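Pollholm Tabletop Pick Set, revision 4
README and data card

Status: usable with care. Read the known fault section before you train on this.

Summary

The set holds 1393 simulated episodes of a single arm with a jointed gripper, picking and moving objects on top of furniture. Rooms were generated with Trarnetti, our scene builder. The motion planning and contact checks were done in Zabala. Each episode has camera frames, joint positions, gripper commands, contact readings and a success flag.

Revision 4 replaces revision 3, which was pulled in June after we found that part of its success labels were wrong. If you have revision 3, delete it. The episode numbers did not change, so the two are easy to mix up.

Known fault: early close over cluttered objects

In 19 episodes the gripper gets its close command before the fingers have come down far enough. The planner takes the grasp height from the top of an object's bounding box. For a mug or a block this works well. For anything with thin parts sticking up, the top of the box is the tip of the highest point, and the fingers close on that or on air.
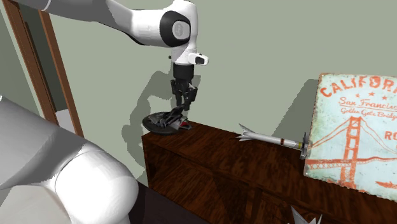 The wrist then lifts on schedule, as the lift step is timed and does not wait for a contact reading. In revision 3 the success flag was set when the wrist reached its lift height, so an empty gripper counted as a good pick. We found this while plotting object height against wrist height and seeing objects that had never left the surface.

A second problem comes out of the first. When one finger catches a thin part, the object can tip or slide. In 10 of the 19 episodes something ended up on the floor. The simulator does not stop for this, and the arm goes on to the place step with nothing in hand.

What changed in revision 4

Success now requires finger contact on both sides and an object height that follows the wrist for the whole lift. The 19 episodes are kept, marked as failed, and listed in faults.csv with the step at which the close command was sent. Drops have their own column, fell_off.

We did not re-record them. The joint data is sound and some users asked for real planner failures to test detectors on.

Not fixed

The grasp height rule itself is the same. A version that uses the object mesh is being tested in Pretano and will go into a later revision.

Shadow edges are stepped in some rooms - this is a render setting and has no effect on contact data.

Safety note

Do not replay these trajectories on a physical arm. There is no force limit in the recorded commands, and the timed lift will run whether or not the fingers are caught on something. If you need to run them on hardware, replan with your own limits and add a contact check before the lift.

Files

episodes/ - one folder per episode
labels.csv - success flag and fell_off
faults.csv - the affected episodes
CHANGES.txt - notes for all revisions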